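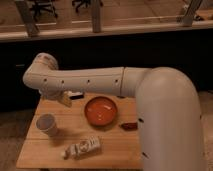
Flenura tabletop arm cell: what to budget for

The Flenura is a single-arm cell for light pick-and-place work at a wooden or laminate table. It suits labs, teaching rooms and small packing operations that handle mixed household-size items: cups, bowls, tubes, small produce. Zododura supplies it in the US and quotes each order individually.

What is in the base package

Arm with closed shell and one two-finger gripper
Controller and power supply
Fixed camera mount with clamp
Floor stand
Setup software, licensed for 2 workstations

The table is not included. Most buyers use one they already own. A square top with a flat surface is easiest to set up, and the arm needs clear space overhead as well as across the top. Plan where the cables will run before you order the stand – the long power cable costs extra and is hard to swap later.

Grippers and fingers

The base gripper takes the Minix finger set, sold in packs of 4. Fingers wear out and should be treated as a consumable. A cell that runs every day will need at least one spare pack in the first year's budget. Rims of shallow dishes and the sides of paper cups call for different grip force, so allow time for tuning if your work mixes the two.
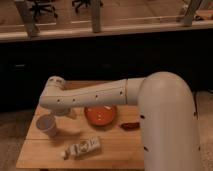

Hladun says the arm was the easy part to get approved, and that the time spent choosing and replacing test objects should have gone into the request as its own line. Paper cups get crushed, tubes get squeezed out of shape, and the shop ended up buying both by the case.

We now list test objects as an optional line on every quote. You can strike it if you plan to supply your own.

Costs to plan for outside the quote

Floor space. Leave room for a person to walk up to the table from at least one side with the arm stopped.
Lighting. Glossy dishes throw back bright spots under ceiling lights. Diffusers are cheap and should be fitted before camera setup.
Training. The standard course covers 6 people. Extra seats are priced per person.
Service. The first visit is included. After that you can pay per visit or take a yearly plan.

Lead time

Orders confirmed by the end of September normally ship in November. Stands and camera mounts ship with the arm. Finger packs are kept in stock and can be ordered at any time under part number 3238.

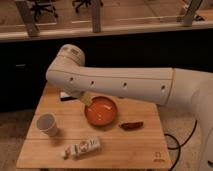 By the Zododura equipment desk

Should you buy one cell or a pair? For a first purchase we recommend one. A second arm can share the software license, and the setup work you do on the first table carries over if the second is the same height. Buying both at once saves on freight only.

If you are replacing an older arm, send us the stand's bolt pattern and the height of your table. Many older stands can be reused with an adapter plate, and that takes a fair amount off the total.

To request a quote, send us your table size, a list of the items you handle and the hours per day you expect to run. Quotes include freight and list every optional part separately.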